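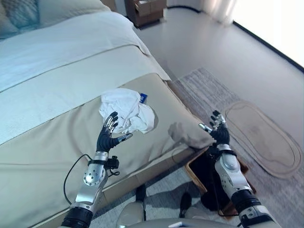 Does the runner come off before the sheets, or can the whole bed be stripped in one go? A reader of the last edition wrote in to ask, and the steps now start with the runner.

Section 5. Changing the Bed and Sorting the Linens

Before you start, have the clean set within reach and read the care label on each piece.

1. Pick up anything lying on the bed. Small towels, napkins and cards go to one side.

2. Fold the runner in half lengthwise, then in thirds. Do not wash it with the sheets.

3. Pull the duvet toward the foot of the bed and take off the cover. Shake the corners out.

4. Strip the sheet from the head end first and roll it toward you.

5. Put on the clean sheet, then the duvet, then the runner. The Brustau runner sits 2 hands up from the foot edge, stitched side down.

Note: The Skitier runner is longer than the Brustau and hangs over on both sides. Even up the ends before you smooth the middle.

Sorting

6. Make separate piles for dark fabrics, white knits, and anything with a fleecy pile. Plain white sheets can go in with the white knits if the labels agree.

7. Open out folded or bunched pieces before they go in the wash. Ribbed knits tend to roll up on themselves — check inside the roll for socks.

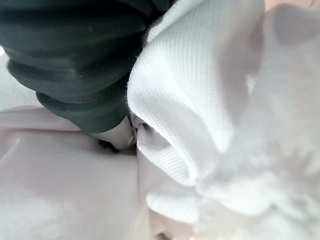
Can dark green and white go in together on a cold wash? Keep them apart for the first few washes, then test a damp white cloth against the green. If color comes off on the cloth, wash them apart again.

8. Wash fleecy pieces alone or with other fleecy pieces. They shed onto ribbed knits.

Caution: Do not use fabric softener on fleece. It flattens the pile.

9. Dry knits flat. Sheets may be tumbled on medium.

Section 6 covers storage.

Sernov Home Guides. Revised 10 December 1999. Write to the guides desk for printed copies. Back to top

Comments (2)

dunleavy_st: Step 4 from the head end works better than how I was doing it. My Skitier runner shrank though, so go easy on the heat.

mapleporch: What about wool? Section 6 doesn't mention it either.

Shared 172 times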